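In Conversation: Hajnalka Csizmadia on The Ferry Ledger

Published Tuesday, June 18, 2019

The Ascombe Library Foundation continues its series of interviews with authors on the autumn list. Hajnalka Csizmadia's second novel, The Ferry Ledger, will be released by Standmont in September. It concerns a retired toll clerk, Szilágyi, who returns to the river town of Cirnden to settle the estate of a brother he has not spoken to for 30 years.

Ms. Csizmadia began the manuscript as a short story of 18 pages. "I had the brother's kitchen and the unpaid bills in the drawer," she said. "I did not yet have Szilágyi himself. He was a name on an envelope for the whole of the first winter."

The published book is arranged in 34 chapters, each of which opens with an entry from the ledger of the title. The entries record passengers, freight and weather, and it is left to the reader to notice when the handwriting is said to change. Asked whether the device had been difficult to sustain, the author replied that the entries were written first and in order. "I kept them in a separate notebook and did not allow myself to correct them. If a chapter disagreed with the ledger, the chapter had to move."

Her editor, Lingyun Shao, favoured a shorter middle section. Some 10 chapters were reworked at her request, and a subplot concerning the harbour inspector was removed entirely. "Lingyun was right about the inspector," Ms. Csizmadia said. "I still miss his dog."

The novel's treatment of grief is restrained. Szilágyi sorts through coats, argues with a neighbour over a fence and learns to operate the ferry winch - badly, at first. The funeral is given a single paragraph. "People behave quite practically in those weeks," the author observed. "They look for the spare key. I wanted to honour that."
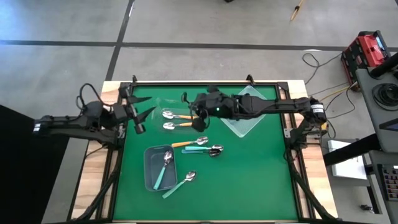
Is The Ferry Ledger a sequel to her first novel?

The two books share the town of Cirnden and one minor character, the schoolteacher Kálmán Kozma, but the stories are separate and may be read in either order.

Ms. Csizmadia was more guarded on the subject of her next work. She confirmed that it will be set away from the river and that she has been reading old court reports in preparation. "There is a first sentence," she said. "I have changed it every morning this week."

The Ferry Ledger will be available in hardcover and in large print. Library members may place a hold at the front desk.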